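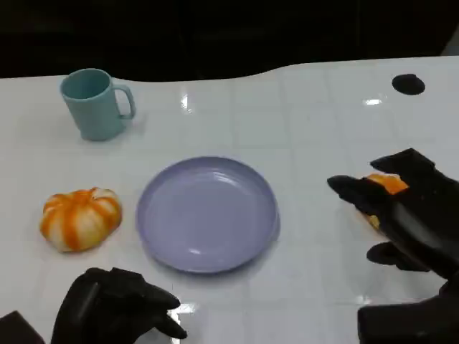 A Small Table in Early Fall

2 min read

We moved the play corner at Trultby in July, and I have been fussing over it ever since, so thank you all for being so patient with me! It's a simple little corner – a white table, a few plastic dishes, some pretend food – and I've grown terribly fond of it. The teal mug and the lavender plate look so cheerful against all that white, and I could happily look at the striped pumpkin, creamy white and bright orange, until the leaves are down. (I say that every year about something.)
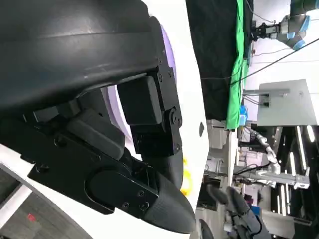 Algirdas Kļaviņa
Playroom Coordinator, Trultby

Away from the table you get the gray carpet, a black curtain and that long stretch of green cloth, which I do love for a bit of color. One tiny red something is lying on the floor, and anyone who has ever tidied a playroom will know the feeling.

More pictures will follow once I've sorted through the rest of them.

Comments

Cheema: That pumpkin! I want one for my kitchen windowsill.

teal_fan_70: The mug is my favorite, such a soft color.

Marnie: Lovely to see the new corner. Is the green cloth staying up for winter?

Recent galleries

Shelves and Baskets at Prosaleck
The Rusance Reading Nook
50 Ways with a Plastic Plate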